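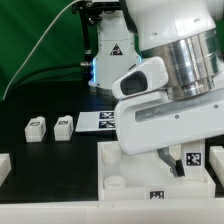 Two white arms, one white tray.

Bookmark cleanup, part two

Wednesday, March 12, 2025

The Drilia export from December came out as a single file with 2,708 links in it, the oldest from a browser I stopped using in college. Part one covered getting the file to parse. This part covers checking which links still work.

The script runs on Salazar, the old desktop in the hall closet. It requests each address, follows up to six redirects, and writes the final status code to a table. I send a HEAD request first and fall back to GET if the server refuses it. A fair number of small sites return 405 for HEAD, so skipping the fallback would mark good pages as dead. Requests to the same host are spaced six seconds apart. The full run finishes overnight.

Result: 1,309 links returned a 200. I don't trust all of them. A status of 200 only means the server sent something, and parked domains send plenty. The Gutusholm ferry timetable I saved years ago now resolves to a page selling phone cases, with a perfectly healthy status code. The check I added compares the saved title with the current title and flags any pair that shares no words longer than three letters. It is crude. It also flags pages that were translated or renamed, and I go through those by hand.

Redirects need their own handling. If a deep link ends up at the site's home page, I count it as dead. If only the scheme or a trailing slash changed, I store the new address and move on. The Losutex manuals all moved to a new path last year with the file names intact, so one find and replace fixed the lot.

Timeouts get retried on a different day before I delete anything. Certificate errors go in a separate list, as most are just expired and the page behind them is fine.

Still to do: look up archived copies for the dead ones and decide what to do with tags. I have both "maps" and "map" and can't see any pattern in which one I used. Merging them is one line of SQL, which I will run after I make a backup.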